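each recorded as a joint trajectory with a synchronized video stream from the wrist camera. Students worked in pairs, one teleoperating the arm and the other resetting the workpiece and logging the outcome. Recordings in which the operator stopped before release were kept but labeled as incomplete, and they are excluded from the training split used in Section 4.
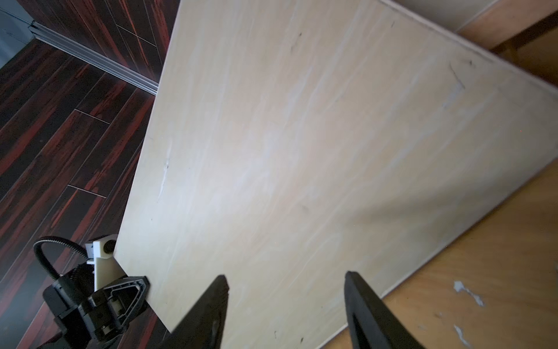 Figure 3. Wrist camera view in the panel task, with both gripper fingers in front of the plywood board.

3.2 Panel Handling Task

The panel task was the second of three assignments in the Prescombe manipulation course and the only one that used a workpiece wider than the gripper opening. The gripper therefore had to approach an edge of the board. As Figure 3 shows, a face-on view offers few features for localization: the plywood is pale, its grain is faint, and the remaining marks are small scuffs, scratches, and dark dots. The edges give stronger contrast, particularly on the left, where the board meets a dark plank floor with red-orange grain.

Two policies were trained by each team. The first, Narau, takes the wrist image and joint positions as input and predicts the next 48 joint targets. The second, Skunex, adds an edge detector whose output is passed to the same network as an extra channel. Both were trained on 700 demonstrations pooled across the class. Teams were free to change the image crop and learning rate but not the network size.

Teams that cropped the image tightly around the fingertips reported unstable approaches with Narau. In these runs the board edge left the crop early, and the policy had only surface texture to work from. Widening the crop reduced the problem at the cost of slower training. Skunex was less sensitive to crop size but sometimes followed a floor seam in place of the board edge, an error also noted by Semeniuk in a related bench task. Of the 29 failed trials reviewed by the instructors, most involved one of these two errors.

Lighting was not controlled. Shadow on the lower part of the board and on the gripper itself lowered contrast near the contact point, and no correction was applied before training. Results for both policies are given in Section 4.1.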